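Keys, Locks and Other Front Door Troubles
Household notes by Noemi Sorensen
Posted 3/17/20

I've been meaning to write up the door stuff for ages. I get more mail about sticky locks than about stains, and stains are supposed to be my thing! So this is everything I do to the front door and what goes in it, in no particular order.

When the key goes in but won't turn

First try it with the door open. If the key turns fine with the door open and jams with it shut, your lock is probably okay and the bolt is rubbing on the strike plate. Houses move. Ours swells up every October when the rain comes back, and I used to yank on the handle and mutter at it.

The lipstick trick works well here. Dab some old lipstick on the end of the bolt, shut the door, turn the key as far as it'll go, then open up and look at the plate. Wherever the smear lands is where it's hitting. Sometimes you only need to tighten the top hinge. Sometimes you have to file the plate a little (take it off the frame first, please, I have the scratches to show for doing it the other way).

When the key is stiff even with the door open

Dry graphite. A tiny puff into the keyway, key in and out 5 times, wipe the key on a rag, done. I know everyone's dad reached for the cooking oil or whatever was in the garage, and it does feel wonderful for a week. Then the dust sticks to it and you've got paste. If oil has already gone in, flush it with a spray lock cleaner and let it dry overnight before you try graphite.

No graphite in the house? Rub a soft pencil all over the cut edge of the key and use that. It's slower but I've done it plenty of times. Wash your hands before you touch the curtains.

Cleaning grubby keys

Keys are filthy. They live in pockets and purses and at the bottom of the beach bag. Warm water, a squirt of dish soap, an old toothbrush, and get right down into the grooves. For brass ones that have gone brown I use a dab of Brillex on a cloth, then rinse and dry them really well – polish left in the grooves ends up inside your lock. Don't soak anything with a battery in it. I did that to a car fob once and it was an expensive afternoon.

An old hand towel under the lot keeps them from skating around while you scrub.

Getting a key on or off a tight ring

Save your fingernails! Slide a staple remover into the split and squeeze, and the ring opens just enough. A butter knife tip will do it too if you're careful. I keep the spare on a ring of its own so I can hand it over without taking half the bunch apart.
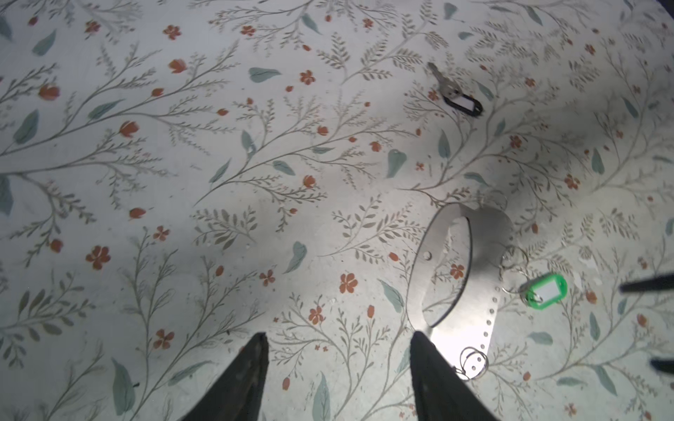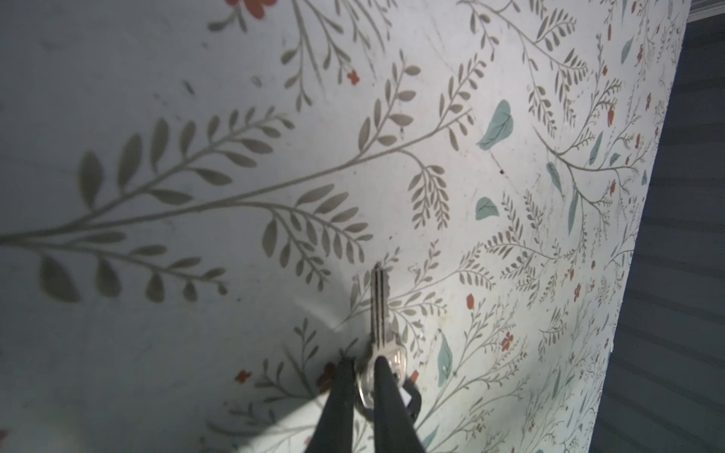 A place for the spare

Under the mat is out. So is the flowerpot, and so is that fake rock, which has never fooled anyone. Ours used to be in a kitchen drawer with the takeout menus, and we tore the place apart looking for it the night my sister flew in.

What works for us now:

A small hook inside the pantry door, above eye level and well away from the front window.
One more key with a neighbor we like and who is usually home.
No address on the tag, ever. I write a word only we would understand. (The house key says Bragança, after the vacation where we lost the old one.)

If you'd like something fancier, Lerden makes a little key cabinet with 5 hooks. I looked at the big Stadura one with the combination dial, but it was 299 and I couldn't see us needing it for two people and a shed.

Getting copies cut

Always copy from the original if you still have it. A copy of a copy picks up little errors, and by the third round you're jiggling it in the lock. I get 2 cut whenever I go and try both before I put the receipt away. If one catches, take it back with the original and they'll usually run it again for free.

When a key snaps off

Stop turning. If there's a bit sticking out, use tweezers, the thin pointy kind, and pull straight. If there isn't, a locksmith can get it out in no time, and please don't go in with glue on a matchstick. I've heard it suggested, and a neighbor of mine ended up paying for a whole new cylinder.

Next time I'll get to squeaky hinges and the draft under the back door, if the weatherstripping I ordered ever shows up.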